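I've had white tabletops in my kitchen for 9 years now, and I get more questions about keeping them white than about anything I cook on them! So, my whole routine, such as it is.

Every evening I wipe down with warm water and one drop of dish soap, then go over it again with a dry cloth. The dry cloth matters more than the soap (I skipped it for years and wondered why everything looked cloudy). For cloths I like the flat-weave kind from Talow, washed without fabric softener, which leaves a film.

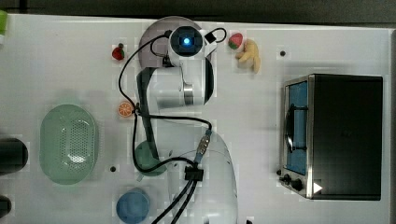 *White tabletop, seen from overhead.*

Tea and turmeric are the big ones. Mix 2 spoonfuls of baking soda with enough water to make a paste, spread it on, leave it while you do something else, and wipe it off gently. No scrubbing – you'll dull the finish and then it stains faster. Try a hidden spot first if you don't know what your top is made of, and please keep vinegar away from real stone.

Tomato stains want speed. Get to them with cold water before you go in with anything warm. I also stand the bottles on an old saucer, and I wipe the necks before they go back in the fridge, because that crusty ring is where half my red spots came from.

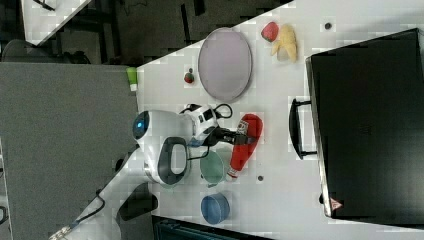 *Ketchup out on the table, with toy foods and kitchen things.*

Felt-tip pen comes off with rubbing alcohol on a cotton ball, window open. Crayon I lift with the edge of an old plastic card first, then soap.

Sticky jar rings: a hot damp cloth laid on top for 2 minutes, then wipe. Works on label glue too, mostly. I'm still losing to one blue ink mark by the toaster, so if you have a trick for that, leave it in the comments!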